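Trerlow moves clearing work to hand-held grippers

8 June 2026

Trerlow has changed the daily work of 206 people who used to sort returned goods by hand. Since October they have been recording household chores with hand-held grippers, and the recordings are used to train the sorting arms at its Radwan site. 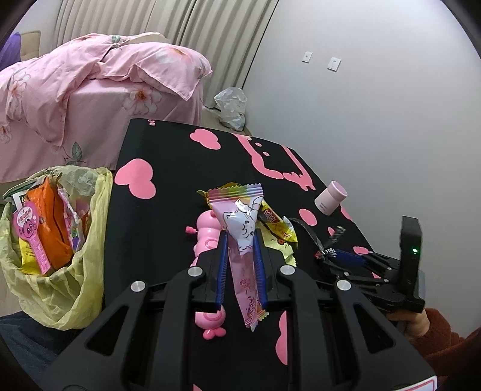 A pink candy wrapper held in a gripper over a tabletop, with a lined trash bin beside it.

Each worker is asked for 400 recordings a month. Pay is unchanged, but shifts are shorter – the grippers tire the wrists, said Setareh Sharifi, who runs the program.

Luana Bittencourt, a sorter for nine years, said she misses working in a team. "It's quieter work," she said. "I'd like to know what happens to my old job."

Trerlow said it will answer that in October.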